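Workshop notes / Handheld units

Jan 28, 2019
by Eliécer Huaranga

Unit 4 came back to the bench this morning with a paper note from Naa: "jaw feels late, width number jumps". I write down everything in order, also the parts where I was wrong, so that Ingrid can repeat it on the other units without asking me.

First I did the usual intake. Wiped the shell with the dry cloth, checked the screws of the handle, opened and closed the trigger slowly many times with the power off. The mechanical feeling was good at the open end and a little sticky in the last part before closing. This stickiness is what Naa calls late, I think. The shell has no crack. The lens was clean. I did not touch it, because Gudrun wants the lens calibration to stay valid until the end of the month.

Then I connected the unit to the bench computer and started the Drelari logger. Fully open, the width sensor gave 1,867. Fully closed, it gave 1,379. Both numbers are inside the range we wrote on the card in October, so the sensor itself was not my first suspect. But when I held the trigger half way and moved the wrist from side to side, the value jumped and came back. With the unit lying on the bench it did not jump at all. So the problem came with motion of the hand, and the sensor was only reporting it.

My first idea was the cable. I changed it for the spare from the Murnix box and repeated the wrist test. Same jumps. I put the old cable back and marked it as good with green tape. This cost me most of the morning, and I should have read the October entry first, where Mairéad describes nearly the same behavior on unit 2. In her case it was the small set screw on the linkage pin. It had backed out and the pin could walk sideways.

I opened the shell (four screws, the short one goes at the back, please do not mix them again). The set screw in unit 4 was also not tight. I could turn it with two fingers on the key. The pin had a shiny ring where it had been rubbing, but there is no step that the fingernail can feel, so I kept the same pin. Cleaned the old thread glue out with a pick, new drop of the medium one, tightened until the key just began to bend, left it alone during lunch.

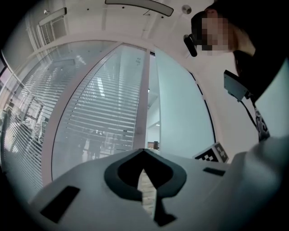 After lunch I closed the shell and did the wrist test again, first sitting and then standing, with the arm up and down. No jumps in the half position. The trigger still had some stickiness near the closed end, less than before. For this I used a very small amount of the dry lubricant on the slide rail and worked the trigger 100 times. Now it runs the same over the full travel. I do not want to use the oil here. Mac Mathúna, who supplied the rails, write in their sheet that oil collects dust, and I have seen it on the old prototype, it becomes a gray paste.

The logger values after repair are the same as before at both ends, so I did not change anything in the config file. If somebody finds another offset in the file tomorrow, it was not me.

Some points that are still open:

The thread glue needs a full day before hard use. I put the unit on the upper shelf with a red tag. Naa, please do not take it before the tag is green, even if the others are busy.

I checked the set screw only on this unit. Units 1 and 3 should be opened too. Ingrid has the correct key. The one in the blue drawer is a little rounded and will destroy the screw head.

The width card says nothing about testing with motion. I propose that we add the wrist test to the intake, half way closed, side to side, look at the graph while doing it. It takes less than a minute and would have found this one much earlier. Mairéad agrees, Gudrun wants to see first if the graph looks the same when a different person does the test. That is fair, my wrist is maybe not the same as hers.

For the Grustlow order: two packs of set screws in the same size, one bottle of medium thread glue (ours is nearly empty and the cap does not close), and one new key with a ball end. I have not sent the order. If somebody needs other things from there, write it below my line on the sheet by the door and I will send all together.

Bench computer is still running the old logger version. I tried the update at the end of the day and it asked for a password I do not have. Left as it was.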